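Zuccaro publica en febrero «La casa de Plinley», la nueva novela de suspense romántico de Iida Heinonen

9 de octubre. La editorial Zuccaro ha cerrado con Iida Heinonen la publicación de su cuarta novela, ¡y estamos deseando que los lectores la conozcan! Marta Reker, restauradora de muebles, vuelve a Plinley para vender la casa de su tía y se encuentra con un inquilino que asegura tener contrato hasta el verano. Él miente, ella también, y entre los dos hay una deuda de juego que alguien del pueblo piensa cobrar.

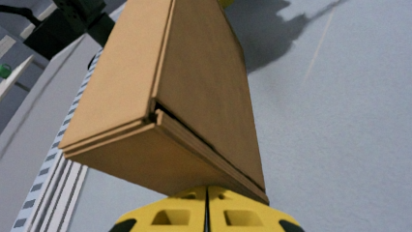
Heinonen escribió el primer borrador en ocho meses, casi siempre de noche. «Quería una historia de amor en la que los dos tuvieran motivos para salir corriendo, y me divertí muchísimo buscando por qué se quedan», cuenta la autora.

El libro tiene 241 páginas y saldrá en rústica y en digital dentro de la colección Setero, dedicada al suspense romántico. La primera tirada será de 2285 ejemplares, con un relato inédito al final (protagonizado por la tía, que bien lo merecía).

Los medios y blogs literarios pueden pedir ya las galeradas al departamento de prensa de Zuccaro.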